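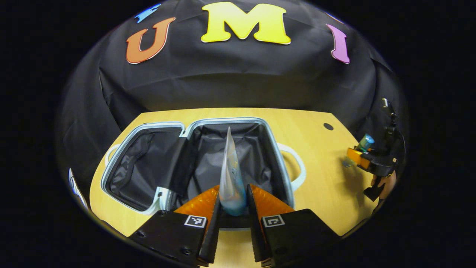
4.3 Recording the suitcase packing task with two hand grippers

Last updated: Oct 24, 2025

In this section you will record demonstrations of packing small travel items into an open suitcase. One person holds both grippers, one in each hand. Please finish the calibration in section 4.2 before you start.

1. Lay the suitcase flat on the table and open the lid completely, so that both halves face up. Push the fabric divider straight.

2. Put the pouch and the bottle on the table, outside the suitcase. Leave enough space between them that the fingers can go around each one.

3. Check the square markers on the fingers. They must be clean and flat. If a corner is lifting, replace the marker and repeat the calibration.

4. Start the recording on both grippers. Keep them still until you hear the second tone.

5. Take the pouch with one gripper. Hold it low, near its base, and keep it upright. Close the fingers slowly until the orange pads hold it firmly.

CAUTION: Do not squeeze with full force. The soft pads can tear at the edge, and a torn pad changes the grip width which the robot will learn.

6. Move the pouch over the suitcase and lower it into one compartment. Open the fingers fully before you lift the hand away.

7. Take the bottle with the other gripper and place it in the same way. You may begin this movement while the first hand is still working, but the grippers must not touch each other.

8. Bring both grippers back to the start position and stop the recording.

Note: One demonstration should take up to 75 seconds. Longer recordings are accepted by the Itano software, but they are divided in two parts and you must join them again by hand.

Note: For a first training we advise 100 good demonstrations. Change the starting place of the items each time. If an item falls, mark the recording as failed and do not delete it.

CAUTION: Keep your sleeves and your free fingers away from the markers during the whole movement. When a marker is covered, the finger opening cannot be measured and error 406 is written in the log.

If error 406 comes back after you have cleaned the markers, send the log file to Shaohua Tang at Varnero support.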